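Community Kitchen Grant – Progress Report to the Farouk Fund
2024-11-09

The Benach meal project served 904 lunches this period, against a target of 70 a week. Chak-lun Kwan took over ordering and moved the dry goods to Trarkico, where rice and beans cost less by the sack. The second freezer is still waiting for parts.

We spent $349 on food storage and $100 on cleaning supplies. Receipts are with Cheuk-hei Wu.

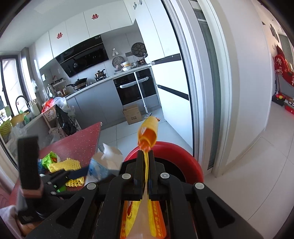
Delivery routes on the east side run late on most days – we need a second driver before February. We ask that the unspent fuel money be moved to cover those hours.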